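Questions about the February arm faults

So many of you have written in since we stopped the kitchen arms that it seemed kinder to put all the answers in one spot. If yours is missing, please ask Nouhaila Shehata at the front desk - she passes everything along to us.

What went wrong?

During a drawer task on the Granstead counter, an arm kept pulling after the drawer had reached its stop. The force limit should have ended the motion and didn't. No one was hurt, though the handle came loose at one screw and we all got a bit of a fright.

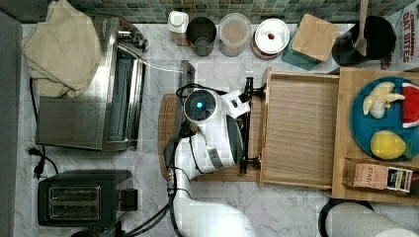

The limit had been set to 200 in a test file and was never set back to 30. Calum Gunn found it in the log under fault 2207, and we're very grateful to him for his patience.

Does it affect every drawer task?

Only those started from that file. Please check yours before your next run, even if you're quite sure. 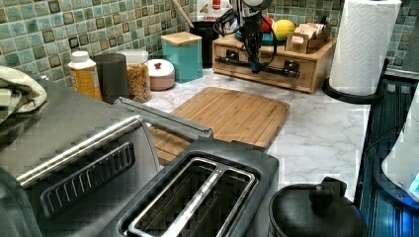 Gripper close to the drawer handles, drawer box side of the counter

Was the cable fault the same thing?

No, that one is fault 1652, and it came up a week later. The gripper lost its signal for a moment when the wrist turned too far, and then it opened by itself. Magnus Hepburn has replaced the connector. 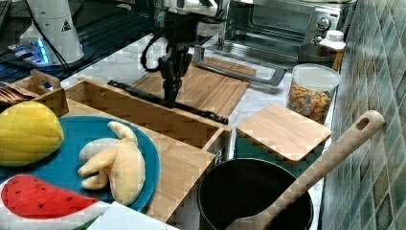
Fault 1652 can come back if the cable is pulled tight, so do look it over before you press start. You want some slack at the wrist, like the loop out to the side of the gripper here, and it's worth turning the wrist slowly by hand control to see that nothing catches. Close the oven door first, too, if your task doesn't need it open.

May I reach in to move something while the arm is paused?

Please don't! A pause holds the arm but leaves the power on. Press the red stop, wait for the Tolleck panel to say SAFE, and then go ahead.

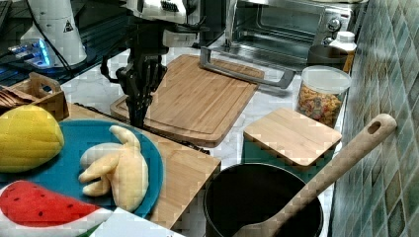 Page last changed: Thursday, March 3, 2022

Who can clear a fault?

Beathag Dunbar or Struan Shearer, and either one is happy to come over.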